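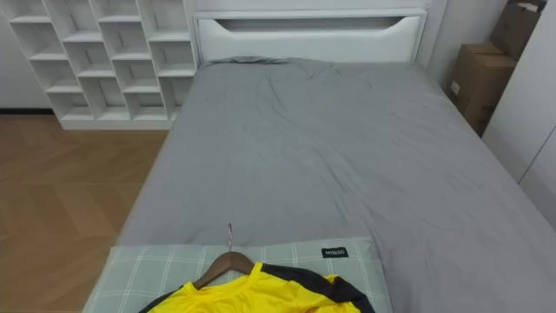 Department of Household and Consumer Studies, Trotgate College

3. Making the bed: what people told us about sheets, corners and mornings

3.1 How the interviews were done

We had meant to spend only a few minutes of each interview on bedding, and I should admit at the outset that we badly misjudged how much people have to say about it. The wider survey went out to 200 households in Grilport and the neighboring town of Arsenault, and covered laundry, storage and the sharing of chores. Of those households, 80 sent the form back filled in well enough to use, and from these we visited 30 in person, generally over a cup of coffee and very often with a dog in attendance. The visits were made in February by Kirsten Bélanger and myself, and each one was written up the same evening while the turns of phrase were still fresh.

We asked every person the same opening question, borrowed from our pilot work: "When you think of a bed as made, what has been done to it?" After that we let the talk wander where it liked, and it wandered a good deal (one gentleman took us by way of his army years, his late mother's linen closet and the price of starch before he got around to pillows).

3.2 What counts as made

The answers fell along a line, with no clean break anywhere in it. At one end were people for whom a bed is made once the bottom sheet is smooth and the covers have been pulled up over it. At the other were those who wanted a tucked flat sheet, a folded blanket, pillows standing up and a spread over everything. Most households lived somewhere in between, and quite a few lived in two places at once, one standard for ordinary mornings and another for company.

Fitted sheets came up in nearly every conversation. Older respondents often remembered the first one that came into the house, and several still spoke of it as a bit of a cheat, though a welcome one. Younger respondents had rarely known anything else, and their complaints were about fit: a corner that rides up in the night, or cloth that gathers at the head end, as in Figure 1. One mother of three told us she had given up chasing the wrinkles years ago and slept every bit as well.

Figure 1. Gray fitted sheet on a bed with a white padded headboard. The sheet is mostly taut, with a bunched fold just below the headboard.

3.3 Who does it, and when

Here the forms and the visits did not quite agree, and we think the disagreement is worth reporting. On the forms, couples tended to describe bed making as shared. Across the kitchen table, the same couples would look at each other, laugh, and settle on one name. The usual pattern was that whoever got up last made the bed, a rule that seemed fair to everyone until we asked who that generally was.

Changing the sheets was another matter and had its own calendar, tied to laundry day or to the arrival of grandchildren. People who used the Jestar wash-and-fold service in Arsenault changed theirs on whatever day the bag came back, and were cheerful about having handed the decision to somebody else. We return to paid laundry in Section 5, where the diary entries let us follow a set of sheets from one bed to the next over a full month.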